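**Thursday, bench notes – Clanex arm kit, second week of the trial**

Grurna want a yes or no from us by the end of April, so I'm writing down what I've got while it's fresh. Short version: I'm not convinced.

The sales sheet says "unpacked and picking within a morning". It took me until twenty past four, and most of that went on the wrist. The manual skips a page between fitting the gripper and running the cable, and the torque table is for the older model. Meriem Kabbaj found the right one on the Srour support site, filed under accessories.

Repeatability: ran the stock pick routine 64 times on the small block. 9 misses. Srour's man on the phone called that "within the settling-in period". I asked how long the settling-in period was and he said he'd get back to me. Still waiting.

What bothers me more is that the misses aren't random. Seven of them came after the elbow had been held out for a while, so I suspect drift at that joint. Re-homing clears it. Re-homing every 50 cycles would be fine for us, but it would be no use at all to Pavberg, who want to leave theirs going over lunch.

Cable: the purple one is too long for the job and I don't like how it loops over the arm. Asked for a shorter one. They sell it separately, naturally.

Things I did like – the joints are quiet, the stop button stops it, and the software let me undo a bad calibration without starting over.

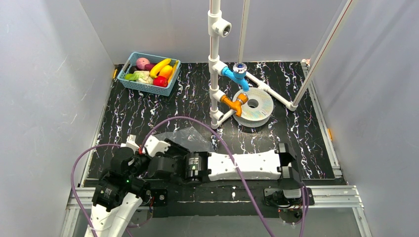
*2 min read*

Cell as it stands, with the basket of toy fruit and veg at the back left and the pipe rig with the blue and orange valves behind the arm. The valve turning is the paid add-on. I haven't tried it and won't until the plain picking is sorted, whatever the brochure says about "plumbing-ready".

To do:

- 200 cycles straight through, no re-homing, log every miss
- same again with re-homing at 50
- ring Srour about the drift, and get the answer in writing this time
- Meriem to check whether the trial licence covers the valve routines or just the demo of them

If the long run comes out like the short one I'll be telling Grurna no.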